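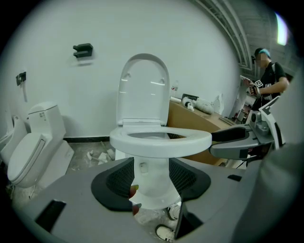 How many demonstrations does a robot arm need before it can lower a toilet lid on a toilet it hasn't seen?

In our tests, 54 recordings made with a hand-held gripper were enough for lids of a similar shape. Adding more of the same recordings did very little after that. Adding different toilets helped a lot.

Thread on the method, since a few people asked after the Pletberg meetup.

The task is small on purpose. Toilet lid is up, seat is down. The arm has to find the lid, get a pad behind the edge, bring it down and let go before it slams. Then back away without touching the tank.

No robot is used for collecting. A person holds the gripper, does the task with it, and we record the camera on the gripper plus the opening of the fingers. The policy is trained on those recordings and then runs on the arm, which carries the same gripper and the same camera.

The reason for doing it this way is time. With teleoperation our group got 5 usable recordings in an hour on this task. With the hand-held tool we got 24. Same person, same room, same toilet.

The pads on the tool have a mesh-textured inner face. Smooth pads slid on glazed ceramic and on the plastic lid. We lost most of October to that and wrote it up as a perception problem for a while. It was friction.

Toilets are hard for the camera. Everything is white on white. The lid is white, the wall is white, the tank is white, and the gloss moves when you move. The pose tracker we started with wants corners and texture and there are few of either on a toilet.

So we stopped asking the wrist camera to do all of the tracking by itself. We print square black-and-white markers and strap them to the operator's wrists. An outside camera reads them and we fuse that with what the gripper sees. Drift over a full recording went down enough that we stopped throwing recordings out for it.

Side effect: the markers on the wrist are tilted away from the outside camera whenever the hand rolls over. For lids this happens right at the moment of release, the worst time. We now interpolate across short gaps and drop the recording if the gap is long. The cutoff was picked by hand. I would like to have something better there.

Splitting up the data. We have three sets.

Set A is one toilet, one operator. Set B is one toilet, 2 operators. Set C is several toilets moved around the room, 2 operators. All three sets have 54 recordings, so the only thing that changes is where they come from.

Set A policy does fine on the toilet it was trained on and falls apart on anything else. Usual failure is that it reaches for the place where the lid edge would be on the training toilet and closes on air. No surprise to anybody who has done this.

Set B is a bit steadier than A on the same toilet and no better on new ones. I expected operators to matter more. Karim Bennani, who did half of the recordings, moves much faster than I do and the policy seems to average us into something slow and slightly jerky.

Set C is the one worth talking about. It's a little worse than A on A's own toilet and much better on everything else. On the one-piece toilet with the tall round tank, which was kept out of training, it got the lid down in most runs. I'll post the table once I have rerun the bad batch (see further down).

What Set C does not fix: soft-close hinges. The policy has never felt a lid resist, so it keeps pushing, the pad slips down the lid and it lets go too early. The lid comes down by itself anyway, so by our success rule that counts as a success. I think our rule is too generous and I'm going to split it into "lowered" and "dropped."

Also not fixed: lids that are open past vertical and leaning on the tank. There is no room for the pad behind the edge. A person hooks it with a fingertip. The gripper has no fingertip. For now these are marked as out of scope.

On room clutter. We clean up less than we used to. The first recordings were made with a bare floor and plain walls and the policy got confused by a cable. Now there are things on the desk, scraps on the floor, people standing nearby in different clothes. The recordings look worse and the policy is better.

People in view: we don't mask them. We tried it on part of Set C. The masks ate bits of the lid when somebody was standing behind it, and the result was lower than with no masking. If you have a masking method that behaves well around shiny white plastic, please send it to me.

The bad batch. Everything recorded on 3/30/19 was made with the wrong camera calibration file. It was a Saturday, I was alone at the end of the day, and I loaded the one from the previous mount. The recordings look normal to the eye. The trajectories are shifted sideways by the width of a finger. They went into Set C before I caught it.

I took them out and retrained. New result is better than the old one on the held-out toilet, but I have only repeated it 2 times, so I'm not putting a number on it yet.

Since then the tool refuses to start a recording until it has been put in its dock and the pads have touched. It takes five seconds and catches both a wrong calibration file and a loose mount. I should have built this first.

Code: the recorder is called Narnex and it runs on a tablet. It starts and stops the recording, shows if the wrist markers are visible, and lets you throw a take away on the spot. The last part saves the most time. Sorting takes afterward from video is miserable.

The training side is called Patside and is less tidy. The config files assume our arm. Hrubý is the name of the dataset folder, if you find it in the paths and wonder. It will be renamed before release.

Reply to a question I got by DM: yes, the same pipeline does the seat ring as well as the lid. The ring is harder. It is thinner, it lies flat on the bowl when it is down, and the pad has to get under it. We have recordings but no policy I would show.

Next is the flush button. The one on the tank top is small and the gripper is wide, so we will probably press with the side of one pad. Recording starts when the new pads arrive.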